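Section 7: Setting Up Your Puveo Tabletop

Your Puveo desk is nearly ready, and this is the fun part! The frame is standing, the feet are on, and all that's left is to get the top seated, leveled and ready for daily use. Take your time with the leveling (it makes such a difference later, especially if you type hard or draw).

Before you start

You will need the hex key from bag 7, a soft cloth, a small level and a second person for step 2.

CAUTION: The top is heavy. Lift it with two people, one at each end, and keep fingers clear of the side rails.

Seating the top

1. Lay the top face down on a blanket and check that all the threaded inserts are clear of dust.

2. Turn the top over together and lower it onto the frame. The cable slot goes to the back.

3. Start every bolt by hand from underneath, two or three turns each. Don't tighten any of them yet.

4. Push the top gently until the overhang is the same on the left and right, then tighten the bolts, working corner to corner.

Note: If a bolt feels gritty, back it out and start again. The inserts are tough, but cross-threading can still damage them.

Leveling

5. Put the level in the middle of the top, first lengthwise, then front to back.

6. Turn the foot under the low corner a little at a time and check again after each turn. Once the bubble sits still in the center, press on each corner in turn. A desk that doesn't rock is a lovely thing to work at!

First cleaning

7. Wipe the top with a damp cloth and dry it right away. For stubborn marks, use a drop of mild dish soap. Skip scouring pads and anything with bleach; both dull the white finish.

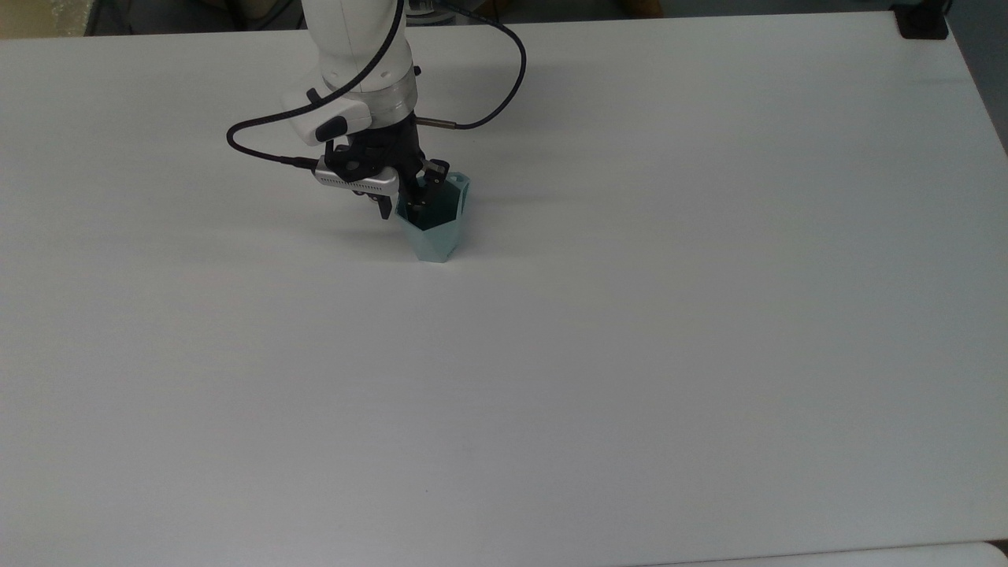 Fig. 7-1. White tabletop in use.

Adding the Tultent side shelf

The side shelf (part 456, sold separately) clips to either end of the frame.

8. Hook the shelf over the rail and press down until it clicks.

9. Fit the locking pin, part 102, from below.

CAUTION: Don't sit or lean on the side shelf, even with the locking pin fitted.

Check all bolts again after the first month of use. For cable trays and drawers, go on to Section 8.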